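Polon dismantling line gets its money, minus the chairs

The Polon reuse works will get its second robot cell after all, following a budget meeting that started at 2pm and ended when the building's lights went off on their timer. The sum agreed is smaller than the one asked for, which surprised no one who had seen the one asked for.

The works takes in retired office computers, strips out whatever can be sold or used again, and sends the rest for metal. Most of that is still done by people with screwdrivers. One cell has been running since the spring on desktop towers, and the plan put forward by operations manager Isla Hapeta was to buy a matching one, along with spare grippers, a stock of fixture trays and what the paperwork called "seating and sundries".

Seating and sundries did not survive the first hour.

Hapeta had costed the arm, the bench and the trays as three separate lines, on the grounds that they come from three separate places and arrive in three different months. Mirell, which is supplying the arm, has quoted a delivery time of 20 weeks. Fleury, which makes the bench frames, says eight, and has already rung twice to ask where it should put them. The trays are printed in-house whenever the printer is in the mood.

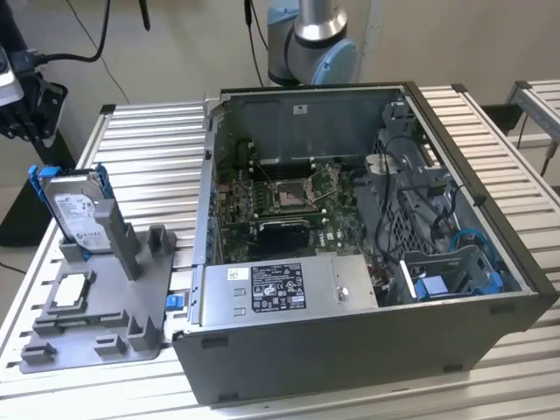 POLON, January – It was the trays that took up most of the argument. Each make of computer wants its own arrangement of slots and posts, so that a hard disk can stand upright in one place and a processor can sit in a recess in another, where the arm knows to find them. A Dell tower and its relations can share a layout. Almost nothing else can. Hapeta's list ran to 24 designs, and the finance side wanted to know whether a shorter list might be possible if the public could be persuaded to throw away fewer kinds of computer.

"I said I'd write to everyone," Hapeta said afterwards.

The compromise is that the works will print trays for the towers it sees most and carry on doing the others by hand. Laptops, which had a paragraph of their own in the original bid, now have a footnote. All-in-one machines have been left out altogether, and so has the shredder that was going to deal with them.

There was also the matter of what the first cell has done for its keep. Figures read out at the meeting put its best month at 608 towers, a number that went down well until somebody asked about its worst month. The answer involved a faulty air line, a bank holiday and a pallet of machines whose side panels had been glued on by a previous owner for reasons of his own. It was agreed to report an average in future.

The bid had originally gone in with a rival quote from Stultden, whose arm was cheaper by a fair margin and came with a longer guarantee. It lost out on the question of spares. Two arms of different makes would mean two cupboards of parts, two lots of training and two telephone numbers, and the works has had enough trouble keeping track of one cupboard. Stultden has been told, and has sent a very polite calendar.

Money for training was kept in, though trimmed. Staff on the stripping benches will each get a day on the new cell before it goes live, instead of the two first proposed. No jobs are to go, according to the plan, and two people will move across from the benches to load towers and clear the trays. Both have asked about the seating.

The order with Mirell should be signed on Sunday, when the only person allowed to sign it is back from leave and willing to come in for ten minutes. Fleury's bench frames will be put up in the old paint store, once the paint has been found another home. The floor there slopes slightly towards the door – a fact that came up late in the meeting and has been given a budget line of its own, at present blank.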